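We use cookies to keep you logged in. Accept | Settings

Bimanual handover: both grippers close, neither one lets go 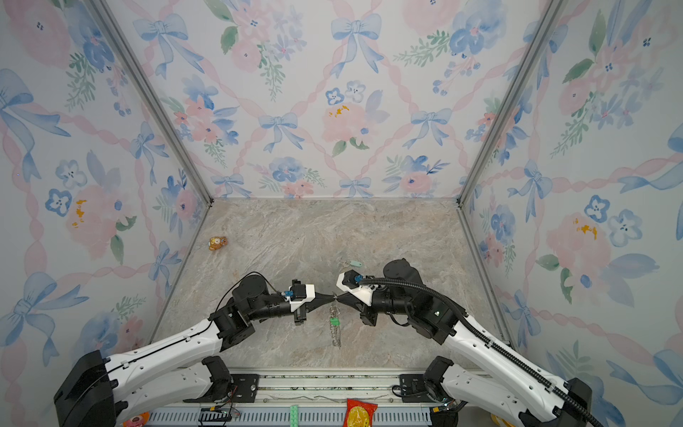
Both arms on the keychain, fingertips nearly touching.

mkasprzak wrote:
So I'm stuck on the handoff in my keychain task. Left arm picks, right arm comes in, both pinch, and then my policy just sits there holding on with both hands like it's scared to commit! I trained on 80 demos, action chunks of 35 steps. Picking is great, the release is where it stalls. Anyone beaten this?

vulldale_bea wrote:
I'd bet on your demos. If the operator pauses before opening the left gripper, the policy learns the pause (mine sure did). Trim the idle steps and retrain before you touch anything else.

zquansah wrote:
Not sold on that. A dangling chain looks almost the same before and after the right side has a good grip, so the wrist cams can't tell it when to release. I'd feed in gripper current for both sides.

vulldale_bea wrote:
Current on something that thin? You'll be reading noise.

zquansah wrote:
Mine isn't noise, but I filter it pretty hard. Depends on your motors I guess.

catriona_g wrote:
Are you running each chunk to the end? Try replanning sooner - cheap test, no retraining.

mkasprzak wrote:
Yep, full chunks. Trimming tonight, it's 2,553 idle steps by my script (yikes). Will try the shorter replan first though.

Contact | © Tosden Robotics Forum | Back to top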